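A Morning at the Card Plant: Notes from the Remard Open Day

I have been collecting printed cards since I was a kid and had never once seen any being made, so when Remard announced it was opening its plant to visitors on 22nd November I signed up within the hour. The drive took most of the early morning and I would have happily driven twice as far!

Remard prints short runs for small publishers, mostly sports and history sets, and it is one of the few shops in the area that still runs a letterpress line next to its offset presses. The group was small enough that we could all hear the guide over the machinery (just about) and ask as many questions as we liked. I asked a lot.

We started in the paper store, which smells wonderful. The house stock is a cream board from a mill called Vestum, and they let us bend a piece and flick the edge with a thumbnail. If you have ever handled a prewar tobacco card you know that slightly toothy feel, and this comes closer than anything else I have touched from a modern printer. The glossy stock is on the far side of the room and I'm afraid I walked straight past it.

Next came the press hall. The job running that morning was the second series of Babić, a set devoted to early river-league ballplayers that I have been buying since the first series came out in July. Each sheet holds 200 cards, and the color goes on in 4 passes, with the black last. Watching a plain tan background turn into a grandstand at dusk, one ink at a time, was the best part of the day for me. The press operator pulled a sheet and handed round a loupe so we could check the register marks. I found one a hair out in the corner and was told, very kindly, that it would be trimmed away.

Trimming has its own room. The stack goes under a guillotine, gets turned, goes under again, and comes out as bricks of cards with edges so clean you want to run a finger down them (we were asked not to). Anybody who has squinted at a miscut border and wondered how it got that way should stand there for ten minutes. The board only has to creep a tiny bit at the bottom of the pile and you can see the whole run drift.

After that we went upstairs to see the design side. Remard's artists use a program called Civora to lay out fronts and backs.

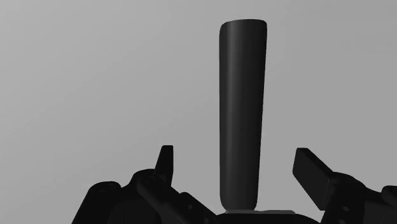

A dark object standing upright on its pale grey plate.

The layout demonstration was great fun. The artist took a blank card back and built up a full stat panel while we watched, switching typefaces until the columns sat right, then showed us three rejected borders for the Babić set. I liked one of the rejects better than the final and said so!

The last stop was the archive, a long room with flat drawers down both walls. Remard has kept a proof sheet from every job, 983 of them at the time of our visit, and a few drawers had been left open for us. I spent far too long over an uncut sheet of minor league catchers with the backs printed upside down. It never went on sale, so don't bother hunting for one. There was also a lovely run of blank-backed test cards in green ink, which I had only ever read about.

A small table by the exit had packs for sale, and I came home with two Babić packs and a spare Vestum sample board. The print run for the second series is 900 sets, so order early if you want one. My packs gave me no duplicates and one very handsome left-handed pitcher.

If you go to the next open day, wear flat shoes, bring your own loupe and eat beforehand. Parking is behind the building, through the second gate.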